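Handheld gripper demos vs. teleop: does the 2,821 number hold up?

nudard_fan
June 12, 2019
So I finally read the Prarnero write-up and I'm kind of excited! Short version: they collected 2,821 demos by hand with a gripper tool, no arm involved, trained one policy on all of it and then ran it in 5 rooms it had never seen. It did fine in almost all of them. We've been doing teleop for ages and we get maybe a tenth of that before everybody's wrists give out.

Riis_13
Fine at what though? I read it too and the task is putting a cable in a tray. Two objects. I'd want to see folding or anything with contact before I toss our teleop rig.

nudard_fan
Fair, the task is easy. I'm more into the collection side – they had 13 people with no robot background and the data was still usable.

oldservo
"Usable" after they threw out a pile of it. Look at the appendix, the tracking drops whenever the marker on the finger gets turned away from the camera. They filter those out and then report success on what's left. I don't love that.

Riis_13
Yeah, that bugged me also. And no teleop baseline with the same hours, so how do you compare?

riviser
I don't agree with oldservo on the filtering. It's training data, you can filter it however you like as long as the test runs are left alone, and they were. The missing baseline is a real hole, I'll give you that.

oldservo
ok, I mixed up the two tables. Test runs are unfiltered. Still think the lost tracking eats more time than they admit.

nudard_fan
We're trying the same recipe on our end, cubes with printed markers and all, in a room with people working in it. I'll post our drop rate in September if the calibration behaves. riviser, did you do your calibration once per session or every time you swapped fingers?
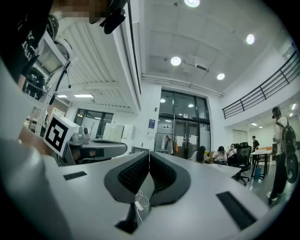

Also, if anybody has a decent script for throwing out the bad segments, please send it my way – mine is a mess and it keeps cutting the ends off good ones.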